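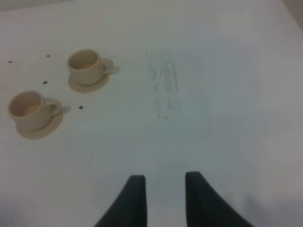
Two cups, two saucers, handles to the right.

Kitchen > Cups & Teapots > Looking After a Small Tea Set

6 min read

I have a soft spot for tiny tea sets. Mine is beige all over, and it gets far more attention than the big mugs ever do. I've picked up a few habits for keeping one nice, mostly by doing it wrong first, so help yourself to whatever's useful!

Brown rings inside pale cups

Light-colored cups show every drop of tea. If there's a stain at the bottom, make a paste of baking soda and a little water, rub it around with a fingertip, leave it for 9 minutes and rinse. Go easy on scouring pads (I scratched a lovely cup from Parkent that way and still wince when I see it). Daiane Batista swears by a soak in white vinegar instead, and it does work, but don't try it on anything unglazed unless you like your tea with a hint of salad.

Toy sets need a gentler hand. Lukewarm water, a drop of dish soap, a soft cloth, and no dishwasher. The handles are the weak spot — hold the cup by its body while you wipe.

For spouts, I use a baby bottle brush, the skinny kind. Push it in from the outside, twist, rinse, then leave the pot upside down on a towel with the lid off. Lids that go back on too soon give you that musty cupboard smell, and it takes days to shift.

Setting out a small table

Give the pot more space than you think it needs. I like it off to the left with its own saucer under it, and the cups over on the right, one a bit farther back than the other. Turn the handles the same way and even a very plain set looks cared for. 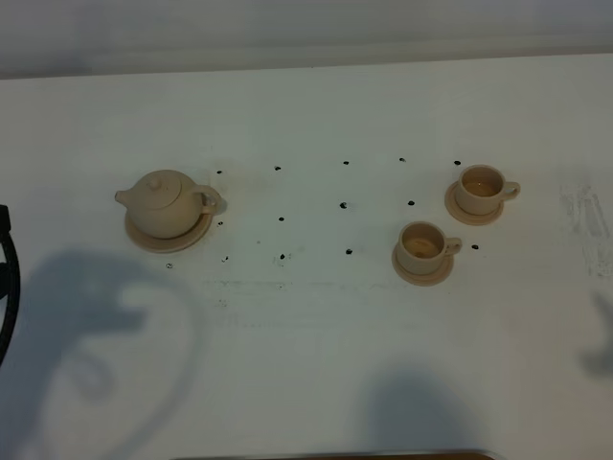
White tabletops and what lands on them

A white table is pretty and it's also a snitch. Sweep up any dark specks with a dry brush before you go near them with a wet cloth, or you'll be smearing them from one end to the other. Scuffs usually come off with a damp melamine sponge and hardly any pressure. Test it on a corner first, please! Howard Hulme did his whole table on a Friday night and ended up with one very shiny patch.

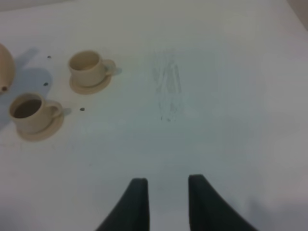
Saucers earn their keep even when you're only having a quick cup. They catch the drips, and they save the tabletop from those sticky half-moons. I keep every cup on its own saucer the way these are, handle poking out past the rim, so it's easy to pick up without dragging the saucer along. When it's time to put things away, stack the saucers with a square of paper towel between them and stand the cups side by side. Never nest them, the rims chip.

If a saucer rocks, check underneath for a bit of dried-on something before you blame the saucer.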